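Jul 15, 2018
By Zyanya Robles

Research groups that teach robots to handle objects report success rates. They seldom report what the robot could see when it failed. It is the position of this essay that the second kind of record should be required wherever the first is published, and that funding bodies should be prepared to pay for it.

The recent trials at Dodwood offer a useful case. The group there compared two methods of guiding an arm toward small items on a work surface. One relied on a fixed overhead view, the other on a small camera mounted at the wrist. Over 105 attempts the wrist method came out ahead, and the published summary says little more than that. Readers at Flandville and Zultberg, who hoped to repeat the work, were left to guess at the conditions under which the advantage held.

Those conditions matter a great deal. A wrist camera gives its best detail at close range, and at close range it also loses its bearings. Objects that were whole a moment earlier shrink to slivers at the border. Reflections and shadows take up more of the view than the things to be grasped. A method trained mostly on tidy, centered views will have little to say about such moments, yet every reach toward a surface is likely to pass through them.

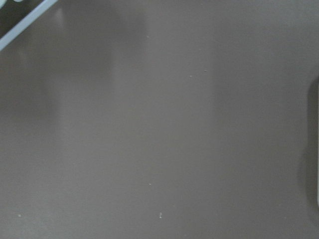

The usual practice is to discard views of this sort before training, on the ground that they hold no usable target. The Pacheco review, circulated in March, defended the practice as a matter of economy. I respect the argument - storage and labeling are not free - but it mistakes what a learner needs. A system that has never been shown an uninformative view cannot be expected to recognize one, and may treat a soft highlight or a stray speck with the same confidence as a real edge.

Four laboratories have now asked for the full Dodwood recordings, including the discarded portions. The request should be granted, and future awards should make release of such material a condition of support.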